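Wrist Camera and Gripper Comparison: Gallery

Last updated: November

Print this page | E-mail this page

This page covers the bench comparison of the Tranach parallel gripper and the Colley linkage gripper, both run on the same arm from the Cropper controller, with a Clotow camera mounted at the wrist. It is meant to be read alongside the trial log. The log has the numbers for every attempt; the notes below cover the things a number does not record well, mostly mounting, sight lines and the way each gripper behaves near a surface.

The question was a limited one. We already knew that both grippers could lift the part. We wanted to know which of them left the camera a usable view of the part while doing it, and whether the controller could be tuned once and left alone when the gripper was changed. The comparison ran to 463 logged attempts, split unevenly because the Tranach was out of service for part of the month with a stripped adapter thread.

Mounting. Both grippers bolt to the same adapter plate. The Tranach sits flush. The Colley has a raised boss on its base and needs a spacer, so its fingertips end up farther from the wrist joint. The tool offset has to be changed in the controller with each swap. It was missed once, early on, and those attempts are struck from the log.

Camera position. The Clotow is fixed behind the fingers and looks out along them toward the work. It was not moved between grippers. A better view could be had from either one with a bracket made for it, but then two brackets would have been under comparison as well as two grippers. The camera ran at 30 frames per second throughout, with exposure locked. Automatic exposure was tried first and hunted badly whenever the black fingers filled more of the view.

Lighting. Diffuse overhead panels only. A ring light on the camera was tested and dropped after it put a hot spot on every metal surface within reach, including the gripper's own fasteners. Soft shadow under and beside a part turned out to be useful for judging how close it was to the backing surface, and the ring light removed most of it.

Tranach, approach. The fingers travel on straight rails and stay parallel through the full stroke. The finger carriers are wide, and with the camera where it was they hid the contact area from the point at which the fingers were half closed. From there on, the operator worked from the motor current reading. That is acceptable for a known part in a known position and poor for anything else.

Tranach, closing. Position repeatability was good. The jaw opening reported by the controller agreed with the feeler gauge at each check, and no drift was found by the end of the runs. Closing speed is limited by the rail drive and could not be raised without a fault code.
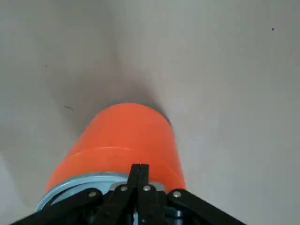 Colley, closed at the part. The linkage gripper is the more open design as seen from behind, and the wrist view shows why it was preferred for alignment work. The arms spread down and away from the fingers, leaving the space on each side of the fingertips clear. The two narrow black fingers come together at the center, in front of the silvery ring at the near end of the orange cylinder, and the arc of that ring can still be followed out to the left, where its bright edge stands proud of the body. An edge of that kind is enough for the alignment routine to fit a curve to. The dark shadow at the rounded far end was also used as a cue for clearance: the cylinder reaches nearly to the pale surface behind it, and foreshortening makes the gap hard to judge from the outline alone. The routine takes the ring first and falls back on the outline of the body if the curve fit fails.

Colley, side effects of the linkage. Because the fingers are carried on arms, their tips move slightly forward and back as the gripper opens and closes. Against a fixed surface this matters. The controller has to retract the wrist during closing or the tips will press into whatever is behind the part. The Cropper has a setting for this under tool compensation, with a lookup table of up to 2000 entries. Far fewer were needed. Most of the curve is smooth and the default interpolation handled it.

Colley, play at the pivots. A small amount of side play was present when the gripper was delivered and could be felt by hand at the tips. Tightening the pivot bolts reduced it but raised the closing current, and past a certain point the fingers closed in visible steps. The final setting was a compromise, marked with paint pen so that it could be restored after cleaning. The Tranach had no side play that could be felt.

Color and contrast. Orange was chosen for the test part for its separation from the black gripper parts and from the light gray backing. Segmentation by color worked at every exposure tried, except on the shaded flank at the lowest setting, where part of the body shifted far enough toward red to fall outside the threshold. Widening the threshold fixed it. Black parts were also run and could not be separated from the fingers by color at all. Those attempts used outline only and are logged under their own heading.

Backing surface. Matte and light. Small specks and marks on it were picked up as features by the first version of the tracker, which then held on to them after the part had moved. A minimum feature size was added. Cleaning the sheet before each session would have done the same, but a tracker that needs a spotless background is not of much use outside the bench.

Controller. The Cropper was run with one gain set for both grippers, then with separate sets. With a shared set the Tranach was slow and the Colley overshot on light parts. Separate sets cured both faults. Changing over takes a restart of the tool process but not of the arm, and the restart clears the force limit back to its default, which is higher than we want. Check it every time. Firmware version 2 is said to keep the limit across a restart. It had not been installed when these trials were run.

Cable routing. The Clotow cable was first tied along the outside of the wrist and pulled tight at the end of the roll axis. It now runs through the adapter plate with a loop behind the joint. The connector is not a locking type. It came out during a fast retract and the last image stayed on the monitor, which the operator took for a live view until the arm had moved on. A frame counter has been added to the corner of the display.

Results so far. For work where the part has to be seen during the grasp, the Colley is the better choice in spite of the play at its pivots. For repeated picks from a fixture the Tranach is steadier and needs less setup in the controller. Neither was tested with soft or wet parts, and no claim is made about either. The finger pads were the ones supplied.

Still to do: repeat the Colley runs with the shorter spacer, measure the tip travel again after the pivots have worn in, and mount the camera farther back to see whether the Tranach's finger carriers can be brought clear of the contact area.

Corrections to the log or to these notes should go to Keith Cheetham, with the attempt number.

Print this page | E-mail this page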